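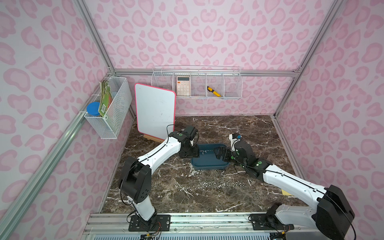
dkrow_82
Disagree, the Plenmont bus is fine if you catch the early one. Rode it all March. Late twice.

pettigrew_rider
Twice for you maybe. I'm out at Skurnness, it skips our stop when it's full. And the fare went up again — no notice, nothing on the sign.

dkrow_82
There was a notice. Taped up inside teh shelter.
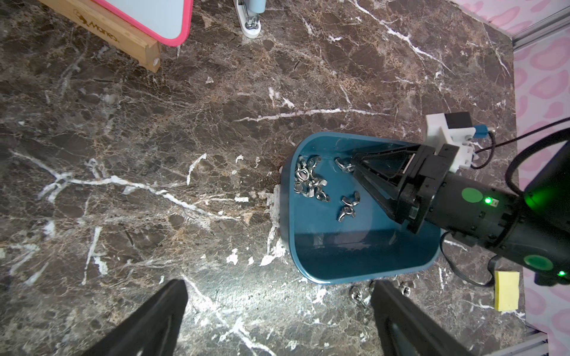 pettigrew_rider
Plus the transfer at Pettigrew is 2 minutes now. Try that with a stroller. I miss it, then it's a long wait in the wind.

moss.lane
Drivers will hold it if you ask when you get on. Mine does anyway

pettigrew_rider
Mine wont. Asked. Going back to driving till they fix the schedule.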